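Jindico Tabletop Demonstrations: Data Card

Version 3, released in April
Maintained by the Narkby Manipulation Group
Data steward: Ataahua Maihi
Collection lead: Demetrius Mahmoud

Summary

Jindico is a collection of teleoperated demonstrations recorded on a two-armed tabletop workstation. It was prepared for training and testing policies that learn by imitation, in particular policies that must deal with drawers, trays and ordinary household objects in the same episode. The release holds 225 episodes for training and 60 held-out episodes for evaluation. Each episode contains the commanded and measured joint positions of both arms, the state of both grippers, video from a fixed camera, and a written instruction.

The card describes how the episodes were gathered, how they were checked, and the conditions under which they may be used. It replaces the notes that were distributed with Version 2. Users who hold a copy of Version 2 should read the section on changes before combining the two.

Intended use

The collection is intended for research on learning from demonstration, including behaviour cloning, action prediction and instruction following. It may also be used to study how operators divide a task between the left and right arms. It has not been assessed for use in any product, and it should not be relied on to establish that a robot is safe to operate near people.

Tasks

Instructions fall into four families: opening and closing a drawer, placing an object in a drawer, moving an object to or from a tray, and clearing the table. Instructions are written in plain English and refer to objects by their everyday names. An instruction may be worded in several ways across episodes, and the wording given to the operator is the wording stored with the episode.

The instruction does not say which arm to use. Operators were asked to choose the arm that could reach the object comfortably, and to bring in the second arm when the first would otherwise have to let go and regrip. Both choices are valid, and neither has been corrected afterward.

Collection procedure

Before each episode, the operator lays out the table according to a setup sheet. The sheet names the objects and gives a general region for each, but leaves the exact position and angle to the operator, so that the layouts vary in a natural way. The cabinet is turned to a new angle at the start of each block. Distractor objects that the instruction does not mention stay on the table throughout.

The drawer tasks use a light wooden cabinet, with a beige tray, a small yellow sponge and a printed cardboard box among the other items on the grey work surface. The operator drives both arms from a separate control station and ends the episode with a foot pedal once the instruction has been carried out or abandoned.

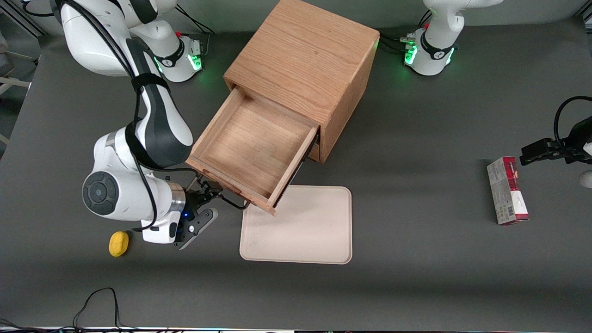
Why are abandoned episodes kept in the collection?

They show recoverable errors that clean demonstrations leave out, and several user groups asked for them when training failure detectors. Each one carries the outcome label "abandoned" and can be filtered out with a single field.

Operators worked in blocks of no more than an hour, with a rest between blocks. New operators completed a practice block, which was discarded. The written guide for operators was prepared by Aníbal Ríos and is included in the docs folder. It covers approach speed, grip placement on drawer fronts, and what to do when an object rolls or slides out of reach.

Contents of an episode

Every episode is stored in its own folder and contains the following:

instruction.txt, the instruction as given to the operator
joints.csv, commanded and measured positions for both arms
grippers.csv, opening width and commanded width for each gripper
video.mp4, the view from the fixed camera
meta.json, the outcome label, operator code, setup sheet number and software version

Times in all files are given in seconds from the start of the episode. Rows in the two CSV files share a common clock. The video is aligned to the same clock by an offset recorded in meta.json, and this offset must be applied before frames are paired with actions.

Labelling and review

Outcome labels were assigned by a reviewer who had not operated the episode. The available labels are "completed", "completed with correction" and "abandoned". A second reviewer relabelled 74 episodes without seeing the first label. Disagreements were mostly over what counts as a correction, and the definition in the guide was tightened as a result. Booker Ridgeway carried out the final review and signed off the release.

Known limitations

All episodes were recorded at one workstation, under one lighting arrangement and against one table colour. Policies trained on Jindico alone should be expected to perform poorly elsewhere.

The fixed camera loses sight of small objects when an arm passes over them. In up to 54 episodes the target object is hidden at the moment of grasping. These episodes carry the flag "occluded_grasp".

Gripper force was not measured. Gripper width is a weak substitute where the object is soft.

Left-arm use is under-represented in the drawer tasks. Users who need a balanced set should draw on the tray tasks as well.

Changes since Version 2

The camera offset is now stored per episode and no longer per session. Setup sheets have been renumbered. The label "partial" has been withdrawn, and the episodes that carried it have been reviewed again. The evaluation split is new and shares no setup sheet with the training split; results reported on the Version 2 split cannot be compared with results on this one.

Privacy and consent

Operators gave written consent to the release of their control data. Operator codes were assigned at random, and the key is held by the data steward. The video has no audio track.

Access and licence

Jindico is available free of charge to research organizations that accept the Caldeira Data Licence. Redistribution of the original files is not permitted. Trained models may be shared if this card is cited.

Requests for access, corrections and withdrawal notices should be sent to Tavion Whitfield at the Narkby office in Grirkesville. Access requests are processed each Tuesday. Please state the release version and, for corrections, the episode folder name.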